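Chapter 5
Planning for Two Arms and Soft Objects

Xiaoyan Lei and Hortensia Marulanda

After studying this chapter, the reader should be able to describe the main parts of a two-arm control program, explain why cloth is hard to model, and write a simple recovery rule for a missed grasp.

The earlier chapters dealt with rigid parts. A rigid part has a position and an orientation, and once these are known the planner has most of what it needs. A shirt has no such short description. It may be folded, twisted or heaped on other clothing, and its shape changes as soon as a finger touches it. The software must therefore act on an incomplete picture of the object and correct itself as the motion proceeds.

The running case in this chapter is the laundry cell at the Pristthorpe laboratory. Two arms share one tabletop inside a three-sided booth, with a bin of clothing at the left. Each arm can reach the middle of the table, and the planner must treat that region as shared space. 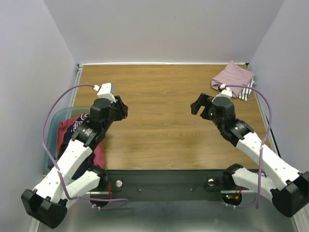
5.1 Layers of the Control Program

The Pristthorpe program, named Buvix, is divided into 2 layers. The upper layer selects a task step, such as "grasp the near edge" or "lift and spread." The lower layer turns that step into joint commands for both arms and checks every command for possible contact between them. The upper layer may be slow — it often waits for a new camera view — but the lower layer must answer on time in every cycle. In the exercises, the lower layer runs at 600 cycles per second.

5.2 Choosing a Grasp Point

A fixed camera gives the general location of a garment. It is less useful at the moment of contact, when the arm itself may hide the cloth. For that stage Buvix relies on the view from the wrist, where a raised fold or a strip of trim in a second color can be located with respect to the fingertips. Dark blue cloth on pale wood separates easily by color; folds within the same cloth do not, and must be found from shading.
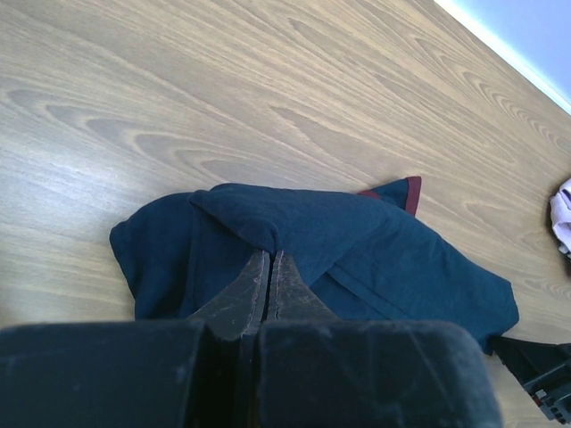 Once a candidate fold has been chosen, the planner assigns it a score. The Caven score, used throughout this chapter, combines the height of the fold, its distance from the nearest finger and the free space left for the other arm. A high score permits the fingers to close. A low score returns control to the upper layer, which requests another view or another fold. After 5 low scores in a row, the program opens both grippers and withdraws the arms to their rest positions.

Readers who have completed the Fan exercises in Chapter 4 may reuse their collision checker here, provided that it accepts two moving arms.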